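Speaker notes: Teaching by remote control
Asville robotics meetup, 27 Aug 2022
Print | E-mail this page | 14 shares

1. The task
Put a cushion back on the sofa. We ran 40 demonstrations by remote control. Point out the white pillow against the seat front, and how much carpet lies between it and the grippers.
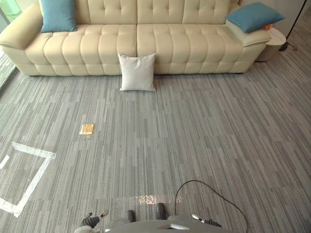 2. Driving the arms
Operator moves both arms at once. First 7 runs were thrown out: one hand kept leading the other. Say slowly: grip near the corners, lift level, then reach. Fabric sags, so the operator has to watch the lower edge as well as the fingertips.

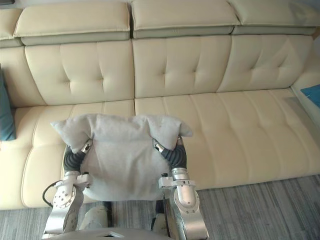
Both grippers on the cushion, over the seat.

3. Questions to expect
Why not guide the arms by hand? We tried it in July. It took 2 people and was slower. Mention Bronau, then stop.

Comments (2)

vulus_fan: Did you keep the failed grasps in the training set?

tmk: Good talk. Would like to see the same thing with a blanket.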